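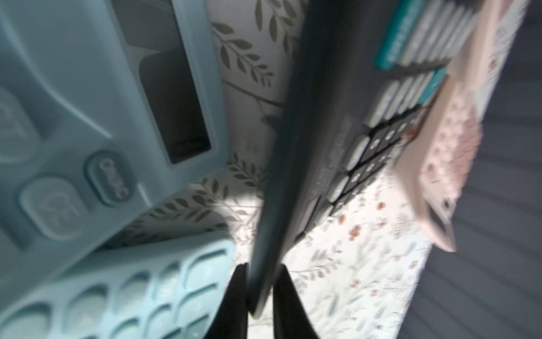
**Trera: a robot that tidies**

Trera is a kit with two robot arms, made for classrooms. You give it a job, such as putting calculators in a tub.

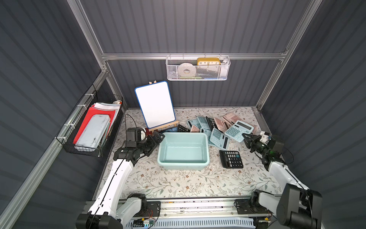

Each arm works like your own arm, with joints that bend. At the end is a gripper with fingers. A jumbled pile of calculators is tricky because they overlap, so the arms must pick one at a time.

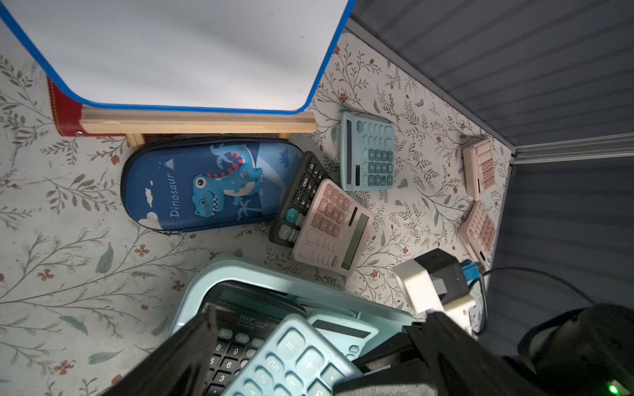
## How does it see?

Small cameras sit on its wrists. They show what is close to the fingers.
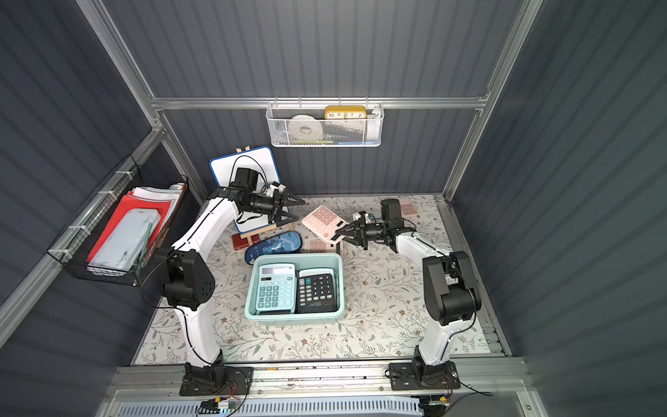 ## Who can use it?

Trera is for classes of up to 30, with an adult.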